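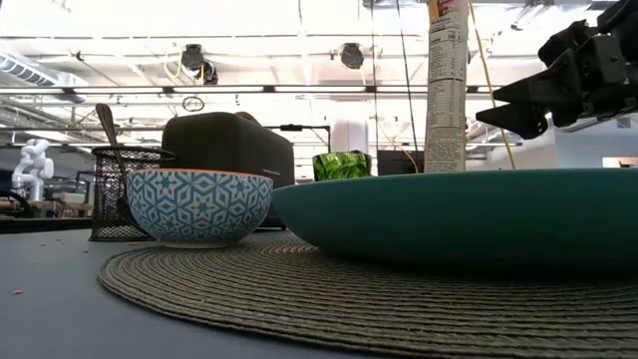

How do I get a copy of a police report in Wirnton?

Print | E-mail

posted by ternora
My car was broken into in June while it was parked on Abubakar Street. An officer took the report at the scene and gave me a card with a case number on it. Now the insurance company wants the full report.

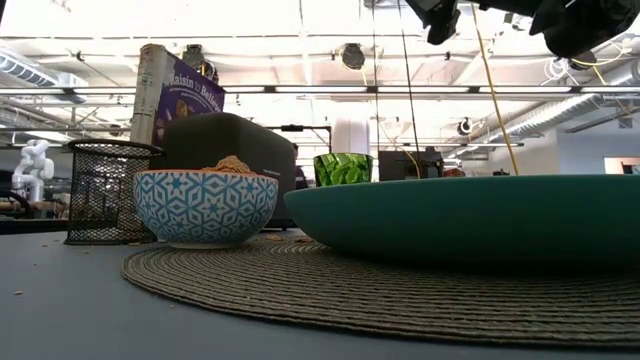 I called the front desk twice and got a recording both times. Do I have to go in person, and is there a fee? The window is smashed and I can't leave it taped up much longer.

dillidano
You can go in person or mail the form. The records window is on the side of the station, not the main lobby. Bring a photo ID and the case number. I paid $2 for mine.

If you mail it, write to Records, PO Box 482, and put in a copy of your ID.
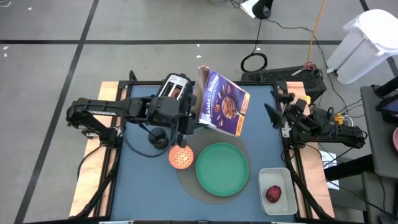
Ask for the full report - the short version only has the date, place and type of crime, and my insurer sent it back. If anything else turns out to be missing from the car, ask for a supplement before you request the copy.

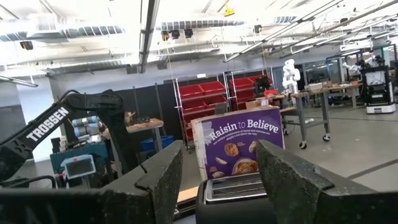

wirnton_eastside
just go in, took me 2 days

glovebox
Call your adjuster too. Mine opened the claim with only the case number and let me fix the window first. Take pictures and keep the receipt.

We use cookies to remember your settings. Accept | Learn more

Contact us | Copyright Wirnton Neighbor Help | Back to top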